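Category: Bench Notes / Equipment Planning

Print this entry | E-mail this entry

Friday, 2 p.m. start. Purpose: settle the hand and cable lines before the May order. Myfanwy has the sheet; comments to her.

1. Gloves. Current fabric gloves leave the fingertips bare. Hema wants to keep it that way. Hotska quotes by the pack of 11, Saltine sells singles. Budget for one Hotska pack and log wear from the first day. Cuff fit to be checked before ordering – the knit folds up thick at the wrist.

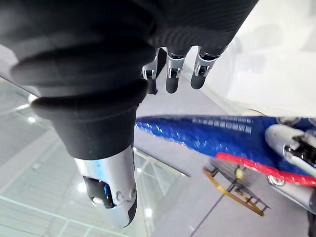

2. Cable management. Too much slack on the arm side. One long run goes over the front edge of the table and there is more on the carpet. Sleeve and clips go under consumables. Jingyi to measure the runs, table edge first. Floor covers quoted separately; Bevan has not answered on lead time.

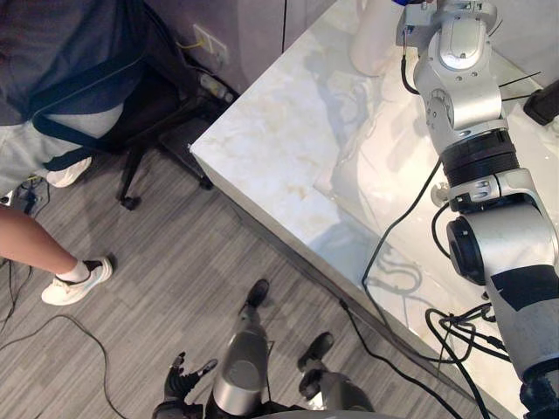 3. Soft items. Added a line for cloth and foam stock, assorted thicknesses. Pale pink against the gray surface is easy to pick out from the wrist camera. Dark stock goes on the same line, lower priority. Thumb tips are bare metal; Lucian asks for 3 spare sets. Agreed, if Mestura holds last year's price.

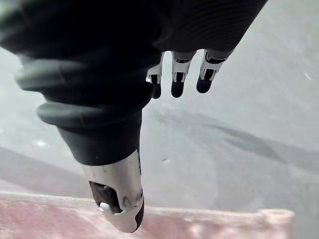

Open items

Cap for this round is $1,000 without the spare tips. Tips go on the repair budget – need Mali's sign-off. Second gripper deferred. Revised sheet to Myfanwy by end of day.

Contact the lab | Back to top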